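Search this manual
Enter keyword or part number
Go

Section 13: Setting the Coolant Concentration on the Brarkeck Vertical Mill
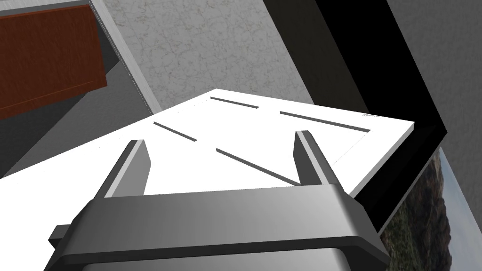
Kevin Villanueva asked whether he could skip this section, on the grounds that his coolant "looked milky enough." Milky enough is a fine standard for tea. For a sump, please use the refractometer.

Before you start

You will need a refractometer, a clean bucket, tap water, your coolant concentrate, and its data sheet, which is probably still taped to the drum under two layers of masking tape and a phone number.

CAUTION: Lock out the spindle and the coolant pump before you open the sump cover. Wear gloves and eye protection. Concentrate is unkind to skin and worse to eyes.

Steps

1. Skim any tramp oil off the surface of the sump. Oil on the sample gives a blurry reading, and people tend to pick whichever side of the blur they like.

2. Zero the refractometer with plain water. If it won't zero, clean the prism and try again before blaming the instrument.

3. Take a sample from the middle of the sump, well away from the return line.

4. Put 2 drops on the prism, close the cover, and read the scale where light meets dark.

5. Multiply the reading by the factor on the data sheet. The scale by itself is not the concentration. This is the step everyone leaves out.

6. Compare the result with the range your supplier gives for the material you cut most.

7. If the mix is weak, stir up a stronger batch in the bucket and add that. If it is rich, add a very lean mix.

8. Always pour concentrate into water. Water into concentrate makes a sort of yogurt, and the pump does not care for yogurt.

9. Close the sump cover, remove the lockout, run the pump for 19 minutes, and measure again.

NOTE: The sump holds 50 gallons when filled to the upper mark. The lower mark is where the pump begins to complain.

NOTE: Write the reading on the log sheet even when it's a bad one. A log with the same number all the way down fools no one in Toledo, and we have checked.

CAUTION: Do not add bleach to cure a smell. Drain the sump, clean it, and refill.

Comments

Mareike Kramer: Step 8 should be step 1. We made the yogurt in July.

Howard Crabtree: What if the data sheet is gone altogether?

Ingeborg Gerlach: Howard, ask your supplier for another. Don't borrow the factor from a different coolant, mine was way off when I tried it.

Related sections

Replacing the Coolant Pump Filter
Tramp Oil Skimmer: Belt Adjustment
Aiming the Coolant Nozzles
Sump Cleaning and Disposal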